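Buscar en el sitio Introduzca el texto Buscar

Imprimir | Enviar por correo electrónico

Edición digital. Apuntes, tema 6: el precio de lanzamiento

La teoría que repiten los manuales dice que un libro electrónico barato atrae lectores que luego pagan el catálogo entero. Conviene desconfiar. Descargar no es leer, y las tiendas solo nos enseñan lo primero.

Caso Zitelel. La editorial puso a 99 céntimos la primera novela de su saga Dullness y vendió 2,000 ejemplares en noviembre. Del segundo tomo, a precio normal, salieron 774. El distribuidor, Castbridge, lo presenta como un éxito. ¿Comparado con qué? No hubo grupo de control, y más de 600 compradores del segundo venían ya de la lista de correo.
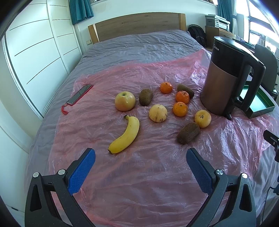
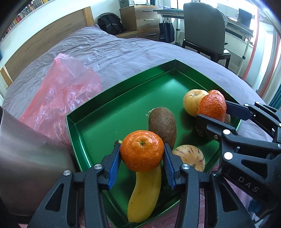 El argumento de la «muestra» merece la misma duda. Se supone que el primer tomo permite juzgar el resto, pero una saga cambia de tono y hasta de género. Quien compra fruta puede fijarse en la piel brillante de una mandarina como la de la segunda foto; el lector de fantasía solo tiene cubierta, sinopsis y reseñas de origen dudoso.

Para la próxima sesión: leer el informe Rezaei y anotar qué cifras traen fuente.

Temas relacionados
Reseñas y preventa
Antologías de varios autores
Derechos digitales: cláusulas frecuentes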